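Every December I get asked how we manage the big lunch at Idcombe hall without anyone ending up in tears over the forks, so I've finally written it down. Most of it applies just as well to eight people round your own kitchen table, and I'd honestly start there if you've never laid a table for guests before. It's a nice job once you've got the hang of it, and a good one to share with children.

## Before you start

Do the table early. If people are coming at one, I like mine finished by ten in the morning, because after that the oven wants all my attention. Wipe the surface down, let it dry, and put your cloth or mats on. A cloth should hang down far enough to look generous but not so far that it sits in people's laps (mine is an old bedsheet, hemmed by my neighbour Iman Helmy, and it has been through the wash more times than I'd like to admit).

Then fetch everything you'll need and put it on the side in piles. Plates, side plates, knives, forks, spoons, glasses, napkins, and the mats for hot dishes that I always forget.

## Laying one place

1. Start with the dinner plate. Set it down in front of the chair, a thumb's width in from the edge of the table.
2. Fork on the left, knife on the right with the blade facing the plate.
3. If there's soup, the spoon goes to the right of the knife. The pudding spoon and fork can lie across the top, spoon handle to the right and fork handle to the left.
4. Side plate to the left of the fork, with the butter knife on it if you're using one.
5. Water glass just above the tip of the knife. A wine glass goes to the right of that.
6. Napkin on the side plate, or on the dinner plate if you've folded it into something you're proud of.

Once you have one place you like, leave it alone and copy it all the way round. Brahim Samir, who helped me last year, does all the plates first, then walks round again for the forks, then again for the knives. It sounds slower, but he had the whole long table finished while I was still fussing over my first corner!

## Letting little ones practise

Small children can learn all this with play crockery long before you'd trust them with your good glasses. Give them a clear bit of table and a few pieces, and let them begin with the plate, just as you would. Bright colours are a help, as you can say "put the cup by the pink plate" and they know straight away which one you mean.
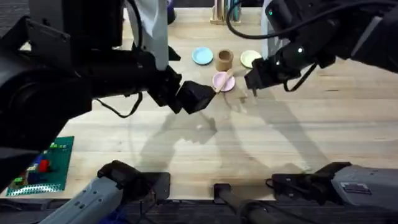
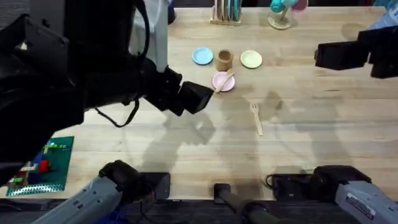

*Play tableware on a light wooden table, pink plate included*

Keep it short, and stop while they're still enjoying it. When they're ready for the real thing, napkins are a lovely first job, and then spoons. I leave knives and glasses to the grown-ups until they're a good bit older.

## The middle of the table

Keep it low. You want to see the person opposite you, and a tall vase will only be moved to the windowsill before the starters anyway. I use jam jars with a bit of ivy and whatever is still alive in the garden. Remember to leave room for the serving dishes — this is where I go wrong nearly every time, and we end up with the sprouts on the piano stool.

## Last look round

Sit down in one of the chairs. Check that you can pull it in without hitting a table leg, and that your elbows won't be in next door's gravy. Put out salt and pepper for every 4 people, fill the water jugs, and leave the candles until everyone has found their seat.

If you're short of chairs, borrow them the night before. Witold Duda has lent me his garden ones for years, and they only need a cushion and a quick wipe.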